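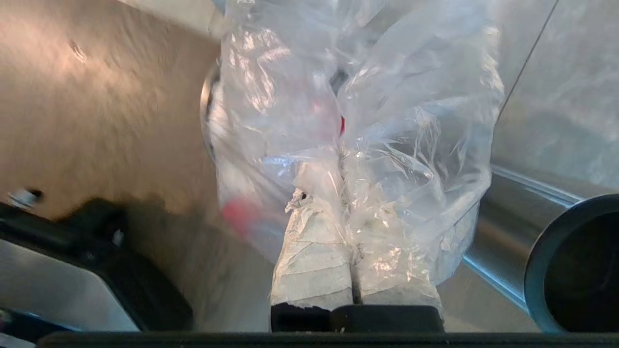 Dandden Swap Shelf: your questions answered

What is the swap shelf?
It's a free exchange for craft bits and pieces, on the first floor of Canholm library, next to the local history books. Bring wool, buttons, beads, fabric, ribbon or paper you no longer want and take home something you do. We started with one bookcase and now fill a whole wall, and we love seeing what people make from it!

Do I have to bring something to take something?
No. Plenty of people come empty-handed the first time, and that's fine by us. Have a good rummage.

How much can I take?
One carrier bag per visit. If you're making something huge (a quilt, say, or bunting for a street party) ask at the desk and we'll see what's in the cupboard.

How should I pack small things?
Clear bags are best, tied or folded over at the top. Please keep each bag under 900 g, as the upper shelves bow a bit. A slip of paper inside with the fibre or size written on it is a lovely bonus.

What can't you accept?
Craft knives, solvent glues, spray paint and anything with moth. Part-used balls of wool are very welcome, even without the band.

I've got a sewing machine. Any use?
Yes please, but don't leave it on the shelf. Machines go through the Zallska repair table, which runs on the same landing from 2 pm until the library shuts. They'll check the plug and give it an oil before it goes to a new home.

Can children come?
They can, and they're brilliant at it. Under-eights need a grown-up with them. The bead drawers are low down on purpose, so keep an eye on toddlers.

Do you run classes?
We have a beginners' knitting hour and a mending hour, 90 minutes each (we know, we know, we always ran over so we changed the times and kept the names). Both cost 70p, which pays for tea.

Where do I park?
The car park behind the Li bakery is free after 4 pm. The 646 bus stops right outside.

Are you open in December?
Yes, until the library closes for the holidays. It's our busiest month for ribbon, so if you have any spare, bring it in early!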